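Emon Gallery: Can a Machine Do the Chores Yet?

Kitchen and Shop Floor, page 4
Text: Shahnaz Siddiqui

I manage a small canteen in Pornside with a shop at the front, and in the evening I write for this gallery about work that people would like to give away. The question for this page is simple. Which of our daily jobs can be done by a machine today, with no person standing next to it and helping? My answer changed two times while I was preparing the text. I am not an engineer. I know how long it takes to clean a greasy tray, and I know what a new worker gets wrong on the first Friday.

We wrote down every small job in the building between opening and closing, and the list came to 277 lines. Nimal Bhuiyan typed it and complained that I had put "wipe the counter" in 12 times. I left it like that, because we really do wipe it 12 times.

Carrying and moving
A machine can carry things already, if the floor is flat and the door is open. Our floor has a step between the shop and the kitchen, so for us the answer is still no. Catherine Tosh, who read this page before me and has a better kitchen, says her answer would be yes.

Shelves
Putting equal boxes on a shelf seems possible to me now. Bags of rice are another matter. A bag changes its shape when you lift it, and it leans on the other bags when you put it down. A person corrects this with the knee or the elbow and does not think about it.

Floors
I would give this job away tomorrow. The round machines clean well in the middle of the room and poorly under the bread rack. We still take the broom for the corners, and I do not mind it so much.

Folding cloths
Slow, but I have seen it done well enough. The cloths were dry and they were all the same size. Our cloths come from three different shops and some have been used for the oven.

Washing up
This is the job everybody asks me about, and people are often surprised that I do not answer with "dishwasher". A dishwasher washes. It does not scrape, and it does not decide. Somebody must look at the tray, see the dry ring of sauce, choose the rough side or the soft side of the sponge, and look again after. The sponge is the difficult part, in my opinion. You have to press it, but not so hard that the plate slides away from you. With two hands this is easy, as one hand holds and the other rubs. For this reason I am more interested in machines with two arms than in machines with one very good arm.

Water makes it harder again. It moves, it hides the bottom, and it shines. Janaka Cassim, who repairs ovens for us and has strong opinions on most equipment, believes that the cameras will have more trouble with a wet plate than the fingers will. I believe it is the fingers. A thin wet rim is not friendly even to me, and I have had 30 years of practice.

There is also the matter of what "clean" means. In our kitchen it means that Sena Gbeho has passed her thumb over it and said nothing. I asked her how she would explain this to a machine. She thought for a while and said she would let it wash for one month and send everything back.

My marks for this page, from the canteen's side only:

Carrying: yes, with a flat floor
Shelves: boxes yes, bags no
Floors: yes, except corners
Folding: yes, if you are patient
Washing up by hand: not yet

I know that "not yet" is a cheap answer. So I will say what would change it. I want to see one full sink from the lunch hour, with the burned pan included, finished by a machine without a person reaching in. It may take the whole afternoon. I would not ask for speed at the beginning, and I would forgive 2 broken plates. A new worker is allowed the same.

Price is a different question and I have kept it out. Patwary, the wholesale market where we buy our vegetables, has a sorting line, and the manager there told me that the machine was the cheap part. The expensive part was arranging the room so that the machine could work in it. I think about this when I look at my own kitchen, where the tap is in the wrong place and the light comes from behind.

Two arms, three dishes, one sponge: black tray, gray tray, white plate, with colored water in each.

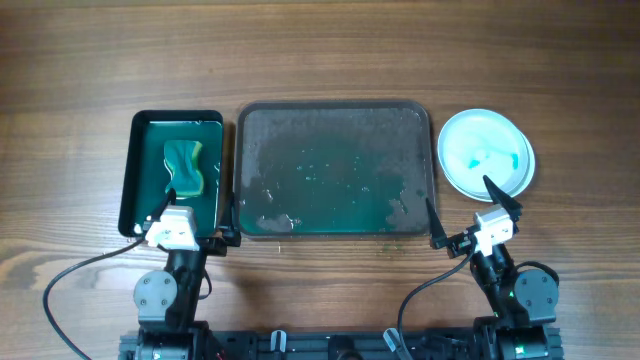

The tap, at least, we can move. I have asked for a price, and also for a lamp over the draining side, which Sena has wanted for a long time and which will help her whether a machine comes or not. The next page is about the shop alone: labels, the scale, and the cold drinks. If you work in a laundry or a bakery and you disagree with my marks, please write to me at the canteen in Pornside. Letters in Bengali are also welcome, Nimal reads them to me.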